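Removing adhesive hooks without taking the paint off

22nd April

marlow_flats
Moving out in May and I have 5 stick-on hooks in the hallway, the Tolta kind with no pull tab. Landlord painted right before I moved in. The first one I tried took a chip of paint the size of a dime. The deposit is $276 and I'd like it back. What works?

dustpan22
Hair dryer on low, a minute or so per hook, then dental floss behind it. Saw back and forth, don't yank. Roll the leftover glue off with your thumb.

KoyamaStreet
I wouldn't use heat on fresh paint. If it's cheap flat latex it goes soft before the glue does. I pulled a strip off the wall that way. Floss only, and take your time.

dustpan22
Never had that happen in three apartments. Low setting, keep it moving.

KoyamaStreet
Mine was on low.

gridley_b
Depends on the paint. Semi-gloss can take heat, flat can't. Rub a damp cloth on a spot behind the door. If color comes off on the cloth, it's flat and you should skip the dryer.

marlow_flats
Cloth came away with color on it, so flat. Is there a remover that's safe? The store has Pirex for $2 a bottle.

gridley_b
Pirex is citrus oil. It leaves a greasy ring on flat paint and touch-up won't stick over it. Fine on tile.

tansy69
Agree on the ring. For the chip, use lightweight spackle, thin coat, let it dry, sand with fine paper. Ask the landlord for the paint name. Mine was Sirnska Soft White and any other white showed up in daylight. When you touch up small spots, get your face close to the wall and dab, don't brush.
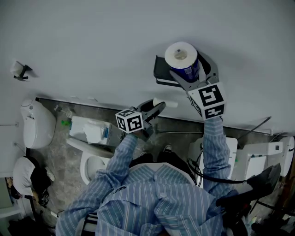
Photo: tansy69, own picture

White walls are the worst for this. Check from the side with a lamp before you call it done.

KoyamaStreet
Or leave the chip alone and let them bill you. One chip is wear and tear in a lot of places.

tansy69
Not with my last landlord. Read the lease first.

marlow_flats
Lease says "nail holes excepted" and nothing about hooks. Going with floss and spackle. Emailed him about the paint.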